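Druvitz: Building a Small Tycoon Game About a Ferry Company
Final project report, Game Design Studio

Where the idea came from

I have loved management games since I was old enough to bankrupt a theme park, so when we were told our final project could be any genre we liked, I knew right away that I would be making something with timetables in it. Druvitz is a game about running a ferry company on a made-up inland sea. You start with 2 boats, one harbor and a loan you can't really afford, and you try to connect the towns of Sistoner, Hauser and Dason before winter closes the northern route.

What I wanted most was a game that felt kind. A lot of the tycoon games I grew up with punish you very quickly, and my little cousins always gave up on them. In Druvitz the towns forgive you. A late boat costs you some goodwill, but the goodwill comes back if you run well for a while, and you can even apologize to a town by laying on a free evening crossing. (This was my favorite feature to write, and I'm afraid it shows in how much dialogue it has.)

Planning and scope

My first plan had a whole cargo system, weather forecasts, crew with moods, and a rival company. I was told gently in the March review that this was a plan for several years of work, and I'm grateful for it, even though I sulked for an evening. I cut the rival and the crew moods and kept the weather, which now comes in three strengths and changes how long each crossing takes.
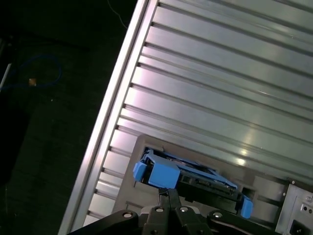
Menus took more of my time than anything else in the project. My early version put every boat, route and price on one screen, and my classmates kept telling me it made them feel as if they were filling out a tax form. I went looking for a style that would give each piece of information a place of its own, and I became very fond of plain hardware surfaces, the kind of gray metal panel with long even grooves and one recessed bay set into it. The harbor screen borrows that: ridged gray strips for the boats, with a single sunken window where the selected route opens up. It tested much better, and it was easier to draw, too.

How the simulation works

Each town keeps a number for how many people would like to travel at any moment. That number rises through the morning, dips after lunch and rises again toward evening. Passengers pick a boat by comparing price, waiting time and goodwill, and if nothing suits them they go home a little disappointed.

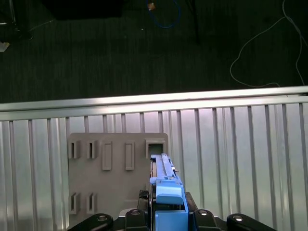
The trouble with this was that everyone made the same choice at the same time. One boat would sail completely packed and the next would leave empty – very funny to watch, but no fun to play. I fixed it by giving each passenger a small personal preference, so that some will happily wait for a cheap ticket and others will pay to leave now. The harbors looked more alive straight away, and I got to delete a good deal of ugly code.

Playtesting

I ran 6 playtest sessions over the semester. The game saved a short record every time a player changed a price or a timetable, and by the end I had 839 of these records to read through, which I did with a large pot of tea beside me.
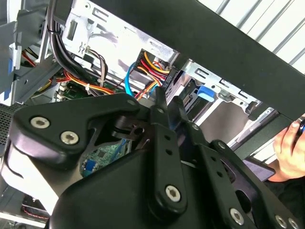

The records told me something I would never have guessed, namely that players hardly touched ticket prices at all. They changed timetables constantly and left prices where they found them, even when they were losing money. When I asked, most said they didn't want to upset the towns. I suppose I had made the towns a bit too lovable! I added a little note on the pricing screen showing what people in each town think is fair, and in the last session players used it freely.

The other big lesson was about the tutorial. It had 89 lines of text when I first showed it, and I was proud of every one. People clicked through them without reading. The new tutorial lets you run one boat from Hauser to Dason and only speaks up when you seem stuck. 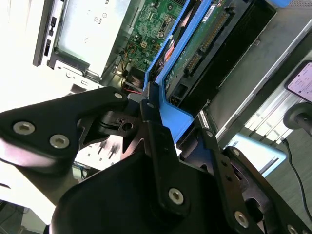

What I would do differently

I would test earlier, with an uglier game. I waited until the boats had proper artwork before showing anybody, and by then I was attached to things that needed to go. I would also write the saving and loading code first. I left it until nearly the end, and old saves still sometimes put a boat on dry land just outside Sistoner.

If I carry on with Druvitz over the summer, I would like to bring back the cargo system in a small way, perhaps just mail and cheese to begin with, and give the northern route its own music.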